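Counter Service, Unit 7: Glazed Items

Read before the practical. Bring your apron and a clean side towel.

Glazed donuts go into paper trays as soon as the glaze has set. Line each tray with white paper first. From then on, handle the tray and never the donut – a fingerprint in glaze can't be fixed.

Display trays stay covered. Open the lid, take out one item, close the lid. Leave space between paper trays so the toppings don't touch.

To serve:
Put the black serving tray in front of the display, close enough that you don't have to reach over other items.
Hold the paper tray by its rim and keep it level.
Set it down gently – don't slide it.

The practical is graded on handling and on the state of the glaze. Allergen cards are covered in Unit 8.
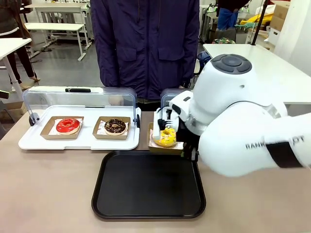
Department of Baking and Food Service, Famville
Course handout, updated March 25, 2025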